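Blog > Paths and Paving > Joint sand and edging

Re-sanding the long path

November 2025
by Judit Fülöp

The path behind the Tulbridge flats is concrete block, small rectangles in a zigzag bond, with a narrow edging strip on each side and lawn beyond that. I have walked it most mornings for years and have been responsible for its upkeep since January. These are my notes on the joints, written mainly so that I have them in one place next season.

Block paving of this type has no mortar. The blocks sit on a screeded sand bed over compacted stone, and the load is shared between them by friction in the joints. When the joint sand washes out, the blocks rock slightly under foot, the corners chip, and the bed starts to move. A zigzag bond tolerates this better than blocks laid in straight courses. It has no continuous joint running in the direction of travel, so a loose block is still held by neighbors at right angles to it.

The joint sand I use is kiln-dried, fine grade, bought in bags from Boros. I priced the polymeric product from Flavent as well. It sets when watered and resists weeds, and it costs close to three times as much per bag. On a path with this much leaf fall I was not convinced. Any haze left on the surface is hard to get off, and the block faces are worn enough to hold it.

The order for this round was 1,000 kg, delivered on a pallet. The path has an area of 236 square meters, so that works out to a little over 4 kg per square meter. New work with empty joints would need more. For topping up, it was enough, with nine bags left over and stored under the stairs.

Color is the other thing people ask me about. The blocks are a muted reddish pink, paler in patches, and there is a darker, redder band along the middle. Norbert Polák, who has the flat above mine, is sure the band is an old stain and wants it treated. My own view is wear. Through-colored block and surface-colored block age differently, and I have not lifted one to check which we have. A cleaning trial on a few blocks would settle it, and I will do that before anyone spends money on sealer.
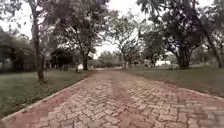
Edging

The edging does more work than it gets credit for. Sideways movement in the blocks ends up at the edge, and if the edge gives, every joint opens a little. The light gray strip on the left still reads as a clean line along the grass. I check it by pulling a string between two pins and measuring the offset at intervals. Anything over 10 mm goes in the notebook.

Trees are the usual cause of trouble. Roots follow the sand bed where it stays damp, and they lift the edging first and the outer blocks after. The fix is to take up the affected blocks, trim the bed, and relay with a slight rise over the root. I do not cut roots of any size close to a trunk.

Sanding procedure

Dry weather is required, and dry joints. I wait two clear days after rain – three in the shade of the trees.

Sweep the path first with a stiff broom. Scrape the moss out of the joints with a flat blade and sweep again. Tip the sand in small heaps along the center line and work it diagonally across the blocks with a soft broom. Run the plate compactor over the surface with the rubber mat fitted. Our compactor came on hire from Seteck and was the larger part of the hire bill. Top up the joints, sweep off the excess, and stop with the sand about 3 mm below the chamfer. Filling to the top only gives the rain something to carry onto the grass.

Total cost, with sand, delivery and hire, was 2,150, which is inside the yearly allowance for the grounds. Labor was mine and Norbert's and is not included.

Still open: the cleaning trial on the middle band, one low area that holds water after heavy rain, and the string check on the right-hand edging, where the line against the grass is less distinct. I want the string check done before the ground freezes. The low area will need blocks lifted and can wait for spring.

Recent posts
Kiln-dried or sharp sand: what goes where
Moss on shaded block paving
Reading a delivery note from a builders' yard
Lifting and relaying a single block
Lawn edges with a half-moon cutter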